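5. Hanging Up the Glassware

Your Vostum two-arm station can put away a stemmed glass. It can't do it quickly, and you could have done the whole cupboard while reading this page. Erdal Akgül, who tested this chapter, suggests making coffee first.

5.1 Before you start

1. Clear small parts away from the glass.
2. Open both grippers fully.
3. Select GLASSWARE, then CLEAR or TINTED.

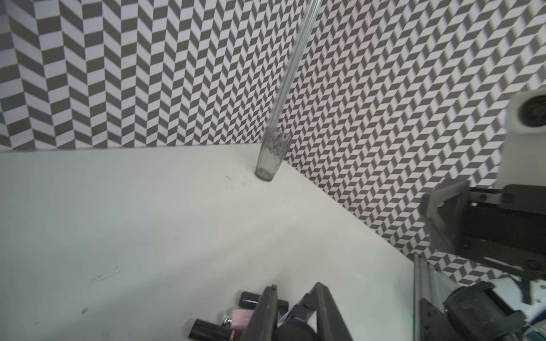

Fig. 17. Clear glass on the white tabletop, open gripper in front.

CAUTION: Clear glass against a busy pattern is hard on the cameras. If the arm closes on thin air 2 times, press STOP. It won't get wiser on the third try.

5.2 Using the rack

1. Stand the wire rack near the wall, within reach of both arms.
2. Start with a plastic glass. You'll be glad you did.
3. Hang it bowl down, with the foot over a wire arm.
4. Keep the other gripper's load clear of the rack stem. 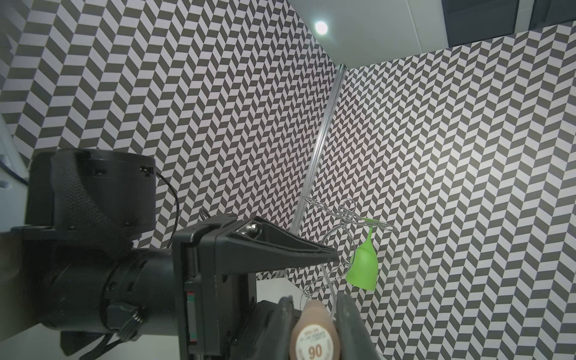 5.3 What it can't do yet

Washing, drying and finding the lid that fits. Setting 5 (UNATTENDED) is on the menu but grayed out. Please leave it that way.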